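Rastard Shape and Color Sets: Progress Report to the Aguirre Fund
Prepared by Mayuree Jitpraphai, Plornach workshop, Feb 9, 2025

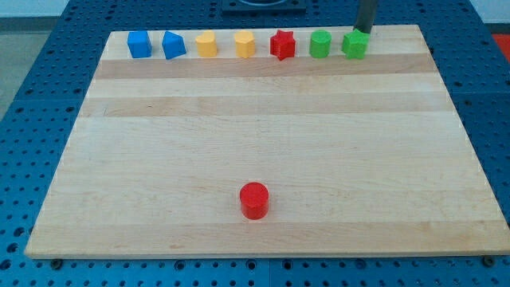
Work completed

The grant covers the design and production of tabletop sorting sets for early learning rooms. Each set is a wooden board with small plastic blocks in several shapes and colors. The design stage is finished and we are now producing parts.

The shape list is settled. It includes a cube, a cylinder, a five-pointed star, a pentagonal prism and two rounded shapes. The colors are blue, yellow, red and green. We dropped orange after the first round because children kept putting it with the red, and staff found themselves correcting the same mistake all morning.

All blocks are now printed to one height. In the first version the star was taller than the rest, and children sorted by size before they looked at shape. The new files fix this. Layer lines still show on the sides of the blocks. We tried sanding them and the finish came out uneven, so we have left them alone. The teachers who handled the blocks had no complaint about the surface.

Boards

The boards are glued up from maple strips. The strips vary in tone, and some boards have darker bands running across them. We asked the two teachers in the trial whether this was a distraction. One said no. The other used the bands as a guide for lining up the blocks and would like every board to have one. We can't promise that with the stock we buy, but we no longer set aside boards with strong banding.

Trial use

Sets have been tried in 2 rooms, with 12 children taking part. The activity that held their attention longest was the simplest one. The adult puts a row of blocks along the far edge of the board, grouped by color, and places one more block by itself near the child. The child says which block in the row it goes with and why. Using a red cylinder as the single block works well, as it can be matched by color to the red star or by shape to the green cylinder. Both answers are accepted, and the teachers reported good conversations coming out of it.

The yellow rounded shapes caused some trouble. Children had no ready name for either of them - "cookie" and "cloud" were both used - and the activity card did not help. The card has been rewritten to let the children choose the names.

Production and spending

We have printed 314 blocks to the final files. Pikix supplies the filament and has been on time with each order. Spending on maple went over the original line by $2000, mainly from a price increase between the quote and the purchase. We covered this by moving money from packaging, and the sets will go out in plain cartons with a printed label.

Still to do

Print the remaining blocks and check each one for height.
Oil and label the boards.
Finish the activity cards, including the large-print version.
Deliver sets to the rooms on the list by July.

We ask the fund to approve the change to the packaging line. No other changes to the budget are requested at this time.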